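Skadero's hand-held gripper is out of the workshop and into the bedroom

Anyone who stopped by the shared bench at Skadero over the winter will have seen the hand-held gripper in pieces, usually with me bent over it muttering. I'm happy to report that it's in one piece now (two pieces if you count the bracket, but I'll get to that) and that in February it finally got its first proper outing, in a real bedroom with real stuff lying around.

Quick recap for new readers. The idea is simple enough: you carry the gripper in your hand, you squeeze, the fingers close, and a camera on the tool records what the fingers see. Later on we want to use those recordings to teach an arm at the workshop to do the same jobs. So before the arm gets any attention at all, the hand part has to be comfortable and has to grip ordinary household things without dropping them every five seconds.

We've been calling this version Kaplan, after nothing in particular — it was the word on the masking tape on the parts box. Kaplan has flat black linkage arms with long triangles cut out of them to save weight. The first set came off the cutter with the holes a hair too tight, and I spent a whole Thursday evening with a hand file putting that right. The blue lining on the fingers is the part I'm most pleased with. Bare fingers were hopeless on cloth, and we went through a silly number of scraps from the odds-and-ends drawer before settling on it.

Cloth is where we started, because cloth is mean. A towel has no edges worth the name once it's bunched up, and you never get the same shape twice. 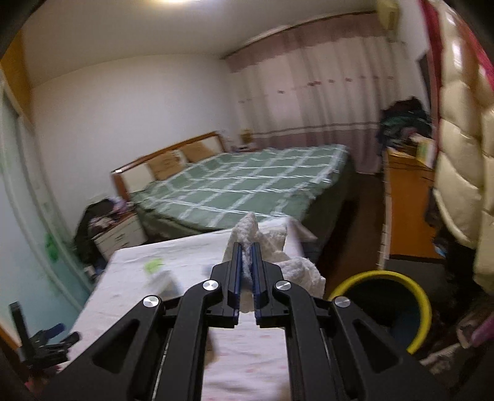

Kaplan with a white towel pinched between its blue-lined fingers.

The session log has 119 towel grabs in it, and we've marked 92 of them as good. I'd call that decent for a first outing! Most of the bad ones were my own fault for coming in too steep, with the fingertips skating over the fabric and closing on air. Coming in low and a little sideways works much better. My wrist got the hang of it before my brain did.

Then there's the weight. Kaplan comes in at 1,652 grams with everything bolted on, and you do feel that by the end of an afternoon. I'd love to get it down before the next round. The handle is the obvious place to look, and someone on the Usier mailing list (that's the little build group across town, they're great) suggested hollowing it out and moving the battery to a belt clip. I'm a bit wary of a cable flapping around near the fingers, but I'll try it.

After towels we moved on to a mix of things, set out on a covered surface near the double bed. A bottle on its side is a completely different problem from a cup standing up, and switching from one to the other without stopping to think is good practice for the person holding the tool too.
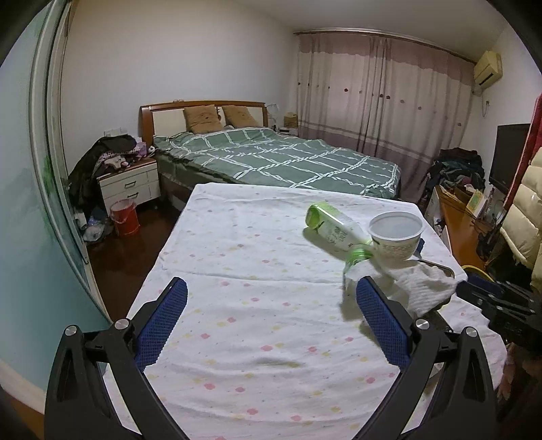 Bottle, cup and towel between the jaws, with the towel over a metal tray.

Lightweight cups need a gentler squeeze than I naturally give them, so a softer return spring is on the shopping list. The bottle job wants a wider opening than we planned for. I think we can get it by moving the lower pivots out a touch, and that means cutting a new pair of arms, and that means being nice to whoever has the cutter booked.

For sorting the recordings we're using Veditix, a small program one of our members wrote, and it now lets you tag a grab as good or bad with one key. Going through everything took 34 minutes — a big improvement on the spreadsheet, which I will not miss.

Next up is a kitchen, if one of you will lend us one. We bring our own dishes. The drawings for the arms are pinned up by the bench if you want to cut a set for yourself, and please use the newer sheet with the bigger holes, unless you like filing.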